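Home News Opinion Workshop Back Issues Contact

Buy the Simulator Seat First

Anselmo Medeiros
5 May 2021

Every spring the shops in Fekildale put in their equipment requests, and every spring the robot arm goes at the top of the list. The arm, the gripper and the stand get a quote. Software gets one line near the bottom, and when the total comes in too high, that line is the first to go. I think we have the order wrong.

I have done the planning for a small packing and assembly shop for seven years. Two of the arms we bought in that time were the wrong ones. They worked as the sales sheet said they would. One could not reach the back of our benches without its elbow hitting the guard rail. The other came with a gripper that opened too narrow for half of what we pack. Both problems could have been found on a screen before we signed anything.

This year, before asking Grodier and Kauppinen for prices, we rented a simulator seat from Plosus. It cost us $669 a month, and we kept it for two months. One of our line workers learned it well enough to be useful in her second week. She put in a table, a floor and a plain two-finger gripper, and started trying approaches.

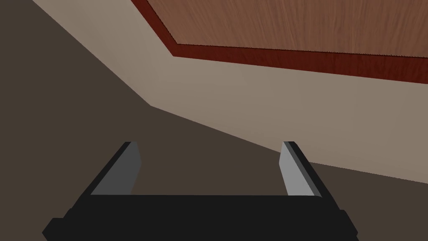 The models are crude, and that bothered some of the people I showed them to. They wanted to see our own building, with the right paint on the walls. For buying decisions I don't care about the paint. I care about table height, finger length, how far the gripper opens and where the arm has to stand. Get those measurements right and a plain brown floor will do.

We ran 100 layouts. Most were bad, and throwing out a bad layout cost us part of an afternoon. Moving a real arm after it has been bolted down means an electrician, a new risk assessment and a line that stands still. I have paid that bill and would like other shops to avoid it.

There are limits. A simulator won't tell you how a cardboard flap behaves on a damp morning, or how long a service visit takes. Friction is mostly a guess. You still need a trial with your own parts before you pay the balance, and you should get that trial written into the order. Ask for it early, while the seller still wants the sale.

There is also the question of who does the work. If the seat goes to an outside consultant, the shop gets a report and learns very little. Give it to someone who works at the bench and pay them for the hours. Put those hours in the budget as their own line, where they are harder to cut.

Our order goes out in July. It is for one arm, from Kauppinen, smaller than the one I would have picked in January.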